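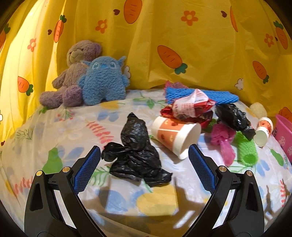
Week 3 notes: Choosing and booking a park cabin

Hi all. I typed these up from what I said in class, plus a few things I forgot to say, so they wander a bit. If you missed the session, read the part on booking windows twice — it comes up again when we do the trip budgets.

We've been using two parks as our running cases, Stullow and Itcombe. I like them as a pair. They both have cabins, they both have a lake, and they suit completely different travelers. Stullow is the bigger one, with a marina, a camp store and a long paved loop where kids ride bikes all evening. Itcombe is up a steep road and pretty much shuts down after supper (I love it, but I've sent people there who were bored silly by the second morning!).

What "cabin" means

Always find out what you're getting before you fall for the name. At Stullow the cabins are what the park calls "housekeeping" cabins, so you get a kitchen, a bathroom, heat and beds with linens. Itcombe has a few of those, but most of its cabins are the camping kind: bunks with bare mattresses, a light, one outlet and a fire ring outside. The bathhouse is up the hill. Both kinds come up under the same word when you search, and the little icons are easy to miss.

For the camping kind, bring your own sheets or sleeping bags, towels, dish soap, a pot, and a flashlight for that walk to the bathhouse. I'd add a cheap doormat. You'll thank me when it rains.

The booking window

Stullow opens its cabins 10 months ahead, at 8 in the morning. Itcombe does three months, and it opens at midnight, so I set an alarm and grumble. Spring dates at Itcombe are a good bet if your group can travel in May, before the schools let out. Summer at Stullow goes fast, and in high season they want a full week.

A couple of you asked if it's worth calling the park office. Yes! Call mid-afternoon, when the morning checkouts are done and the desk has a minute. Cancellations go back into the system, but the staff can tell you which cabins are shady, which ones sit next to the parking lot, and whether the dock is open.
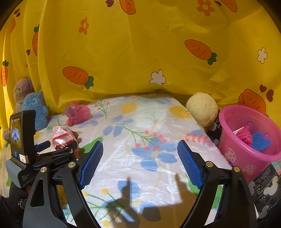 Yellow carrot-print curtain and floral sheet.

Working out the real cost

We did this one on the board with a family of four spending a week at Stullow. The cabin came to $772 for the seven nights. Once we added the tax, the booking fee, the parking pass, firewood and two afternoons of boat rental, we were at $949. Groceries and gas aren't in there, so keep those on their own line.

Notice that the boat was the biggest extra. Several of you had guessed firewood, and I'd have said the same my first year doing this. If your family isn't going to use a boat, take it off and see how the week looks against a motel in Grillitz, the nearest town. The motel has breakfast, but then you're driving in and paying for parking every day.

Getting there and things to do

From Grillitz it's an easy drive to Stullow, all on the highway. For Itcombe you turn off at the Deligiannis farm stand (stop for peaches if they have them) and then it's a slow climb with more than 10 curves, so warn anybody who gets carsick in the back seat.

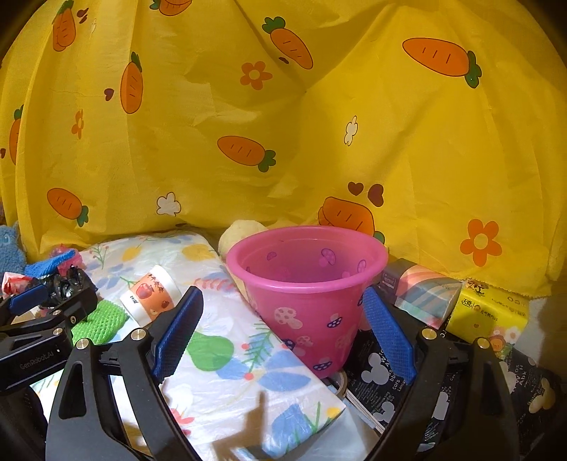 Once you're up there, the trail I always suggest first is the lake loop. It's flat, it's mostly shaded, and there's a bench at the far end where you can eat lunch. The overlook trail is shorter on the map but a lot harder on the knees. At Stullow, the nature center runs a morning walk for kids and an evening program by the water — sign up when you check in, as the evening one fills up.

For next time

Pick one of the two parks and plan a three-night stay for a group you know well. Give me the cabin type, the date you'd book on, a full cost list with the extras, and one plan for a rainy day. One page is plenty. Bring a printed copy, and bring a park map too if you have one lying around at home.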